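Home | Visits | Materials | Suppliers | Contact

This site uses cookies to remember your settings. Accept | Manage

Visit report: Imunwood showroom and cutting hall, June

Imunwood opened its cutting hall to trade visitors in June. I went with Maribeth Aquino, who buys bathroom tops for Ramura. We were received by Italo Negri at the front desk and taken through the slab store first. It holds 464 slabs, racked on edge and sorted by thickness, with speckled patterns at the far end. Slabs are tagged at the upper left corner only, so a slab turned end for end has to be looked up by hand. Negri said a second tag is planned.

The bridge saw was running 600 mm vanity blanks. Offcuts over 300 mm wide go back to the rack for backsplashes. Narrower pieces are scrapped. Water from the saw is settled and reused on site.

The fitted bathroom displays are upstairs. I spent most of my time at the speckled quartz top, a pale beige-white with gray and tan flecks. The front edge is thick and square. The raised backsplash is in the same stone, and the flecking is even enough that I would not worry about matching pieces from separate slabs. The white basin is a TOTO, mounted from below, with a chrome drain and overflow.

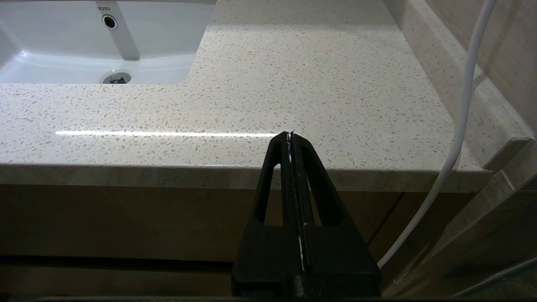
Speckled quartz top with undermount basin, upstairs display.

The surface throws back a fair amount of light. Aquino asked for the same pattern in a honed finish. It can be ordered, with a lead time of 19 working days against stock for polished. Dario Bianchini in sales will send her samples of both.

We did not see the edge polishing line, which was down for a belt change. Price lists were given out on paper at the exit. Parking is behind the hall, entrance on the left past the loading dock.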